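Section 3. Folding and Storing Plush Throws and Fleece Covers

3.1 Before you start

This section applies to the printed plush throws supplied with the Modstead bedding set and to any fleece cover of similar weight. Read section 2 (Washing and Drying) first. Fabric must be fully dry before it is folded. Damp pile mats along the fold lines and holds odor.

You need:
- a clean flat surface wider than the throw
- a soft clothes brush
- one Stistitz storage bin, size 11, or a cotton bag

CAUTION: Do not use clips, pins, or rubber bands on plush fabric. They leave marks in the pile that brushing does not remove.

3.2 Folding the throw

1. Lay the throw flat with the printed side down. Pull the corners outward until the edges are straight.

2. Brush the surface in one direction, following the pile.

3. Fold the throw in half lengthwise. Match the edges, not the print. The print is not aligned to the edges and cannot be used as a guide.

4. Fold in half lengthwise again. Press out trapped air with the flat of the hand, working from the fold toward the open edge.

5. Fold one short end in by 18 inches. Repeat with the other end, then close the two halves together.

Thick plush does not hold a crease the way a sheet does. When a folded section is picked up in the middle, the layers open into rounded loops and the rest of the fabric spreads out to the side.

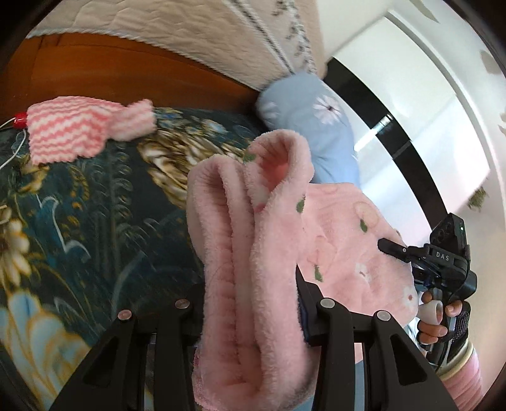

To limit this, support the bundle from underneath when moving it and keep the folded edge facing down. If the layers separate, return the throw to the flat surface and repeat from step 3. Tucking loose fabric back in by hand produces uneven bulk and the lid of the bin will not close.

3.3 Placing in the bin

1. Stand the bundle on its long edge with the final fold facing up.

2. Place light colors together. Pink and coral fabrics may pick up lint from dark items; use the divider supplied with the bin.

3. Leave a gap of 3 inches below the lid.

4. Close the lid and attach the label. Write the item and the storage date on the label.

NOTE: Do not use vacuum bags for storage longer than one season. Compressed pile may not recover.

3.4 After storage

Shake the throw out and hang it over a rail for one hour. Brush against the pile, then with it. Flattened areas along the folds can be treated with a garment steamer held 3 inches from the surface. Do not iron. Direct heat melts the fiber tips and dulls printed areas.

Throws stored from December onward should be refolded once before spring, with the folds in a different position.

Replacement bins and dividers: order part 747.

Revised September 2021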